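Print this page | E-mail this to a friend

Stultach folding table, one month in

December 11, 2025

I bought the Stultach at the beginning of November after going back and forth on it for most of the fall, and since a few of you wrote in asking if it's worth the money, I figured I'd had it long enough to say something useful.

Some background first. I've been looking for a work surface I could put up for a project, leave up for a few days, and then get out of my sight. My old one was a Clotodico card table that I inherited from my parents' basement, and it had a wobble you could feel from the next room. You'd write a check on it and your signature would look like somebody else's. I loved it anyway (I did an entire bathroom's worth of tile samples on that thing) but one of the leg braces finally let go while I was cutting wrapping paper, and that was that.

So, the Stultach. It comes in one very large, very flat box, and you'll want a second person to get it up the stairs. I didn't have one, and I went up backward, one step at a time, resting it on my shoe. Once it was in the room the setup took me 15 minutes, and most of that was looking for the wrench, which was taped to the inside of the lid where I'd already looked twice. The instructions are all drawings, no words, and the drawing for the center brace is upside down compared to all the others! I put mine on backward, took it off, and put it on again.
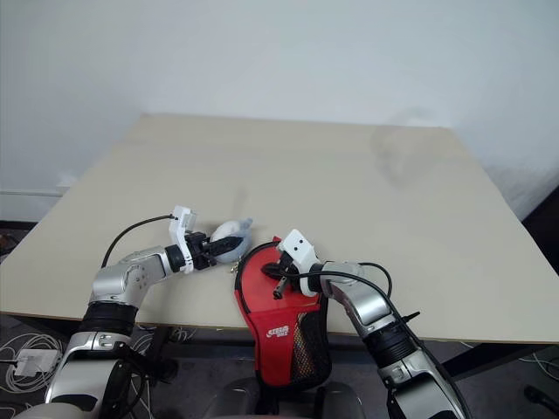 The legs are the best part, so let me go on about them. They lock with a little lever you push down with your thumb, and when it catches it makes a good solid clunk, so you know you're done. With the old table I was always crawling under there to check. These haven't slipped once, and I've leaned on the thing with my full weight while reaching for the light switch. The feet screw in and out to level it, too. My floor runs downhill toward the window (old house, long story) and I had to turn two of the feet out almost as far as they'd go, but now a marble stays where I put it. Yes, I tried it with a marble.

I've used it for pretty much everything this month. Folding laundry, sorting my tax papers, rolling out pie dough for the whole family the night before Thanksgiving with an old sheet underneath. I also did a jigsaw puzzle on it, a 2,000 piece one of a harbor, and that went on for longer than I care to tell you. I never ran out of elbow room, even with the sky pieces spread out all over the place. It's also a nice height for standing. I'm on the tall side and my back usually complains after an hour at the kitchen counter, but I can go all evening at this one.

Now the gripes. It's heavy, I already said that, but I mean it's heavy every single time you move it, and the carrying handle is a skinny strap that digs into your fingers. I wrapped mine in a strip of foam pipe cover and that helps a lot. The hinge pins came dry and squeaked like crazy until I gave them a drop of oil. And the plastic caps on the ends of the legs are a loose fit. One of mine has already rolled off somewhere, and I have my suspicions about the dog.
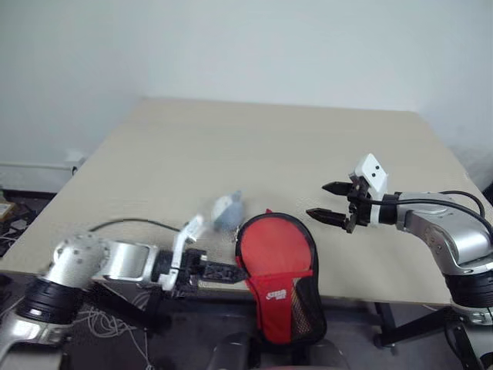 I should mention the other one I nearly bought, the Pastor, because it's cheaper by a good bit and the store had it set up right by the door. It's lighter and it folds smaller. But I pushed on the corner and it gave, and I had just said goodbye to a table that gave, so no thanks. If you only need something for potlucks and yard sales, it would probably do fine.

Grestance is the outfit that sells the Stultach around here, and they were good to deal with. I called about the missing cap, sat on hold for 20 minutes listening to the same piano song, and then a very nice woman put two spares in the mail at no charge. They came before the weekend. One is already on, and the other is in the junk drawer for when the dog gets bored again.

Would I buy it again? Yep. I'd get help with the stairs, though, and I'd buy the foam for the handle on the same trip.

Print this page | E-mail this to a friend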